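Pool noodle

A pool noodle is a long, bendy cylinder of foam, used by people learning to swim and by people who have no intention of learning. It floats, it weighs next to nothing, and it survives being left in a hedge over winter. Some have a hole down the middle, through which children squirt water at relatives.

Uses on land

Few noodles see much water. Slit lengthwise, they cushion trampoline poles, garage shelves and the sharper sort of car door. At Wesden the foam is wrapped round low beams in the village hall – taller visitors remain sceptical.

Sport

The Stavlow Noodle Joust, held each March since 2016, is fought on planks above a paddling pool. Under the Trimness Rules, a noodle that bends past the vertical is deemed to have surrendered, whatever its owner may feel. The 100 entry places usually go by Saturday lunchtime.

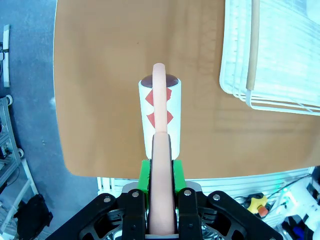 Reading time: 1 min

Care

Noodles should be rinsed after use and kept out of strong sun, which makes the foam crumble. Bite marks cannot be repaired.

See also: Armbands; Lilo; Ogilvie float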